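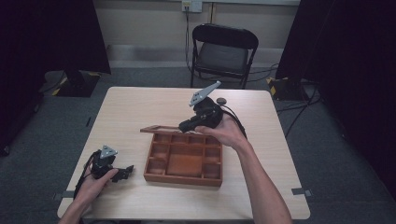 Compartment tray on the square table, lid up

Tuesday, started 2 pm

Odera tray again. Reddish-brown one, grid of small cells round the big middle one. Otis wants a yes or no on the lid before he cuts the rest, so lid first, everything else after.

Lid: thin. Too thin IMO, but that's the drawing. Stays up when propped from the back edge, leans left. Njoroge says hinge side, I say the panel itself has a twist in it. Checked with the short steel rule, light under one corner. So maybe both. Left it standing up 30 min, no change in the gap. Shut it, opened it, same lean.

Cells: sorted the Vosen beads into the small ones to see how they come back out. Round ones fine. Flat ones stick to the bottom, have to chase them with a fingernail. Erasto suggests a scooped floor in each cell. Nice idea, awful lot of work. Ask Bakari what he'd charge before anyone promises it to the customer. Big cell holds the pliers diagonaly, would rather they went in straight.

Beads all back in the bag, tray to the shelf, lid down.

Table top

Wanted to look at the finish while I was here. Pale top, faint grain, long wavy streaks and some nice arcs in it. This is the one we did with Cinumum 642, last coat rubbed back with 1,000 grit. Sheen is stronger in the middle than I remember it. Could just be the lights. One dark speck out in the open, tiny. Crumb, dirt, or a mark in the wood, can't tell by looking. To do: fingernail, then damp cloth, then worry.

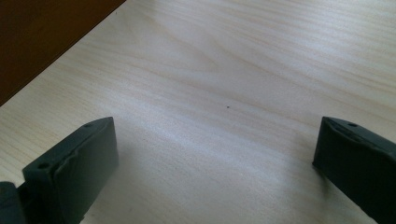
Finish, second look

Brian asked was it gloss or matte, as the Felness people are going to ask him the same. Good question. Depends where you stand. Looking into the light it has a shine and the grain washes right out, from other spots it goes flat and grayer and I'd have called it matte. Smooth either way. No scratches that I can find over by the arched bit of grain.
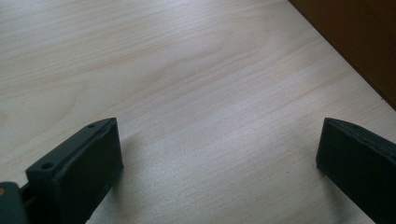
So told Brian "satin" and he wrote down satin. If Felness want a number they can lend us a meter. Would not put a third coat on, it'll only bring up more glare and you lose the figure, and the figure is what they liked in December.

Edge of the top still feels sharp to me on the wrist after an hour of bead sorting. Ease it a touch more with the block, by hand, no router please.

Left to do
- lid: cut a second one from the other board, compare the lean (Otis)
- price for scooped cells (ask Bakari)
- speck, see above
- longer middle cell?? measure teh pliers first
- edge of table top, me, tomorrow morning if the block turns up

Njoroge has the drawing, get it back off him.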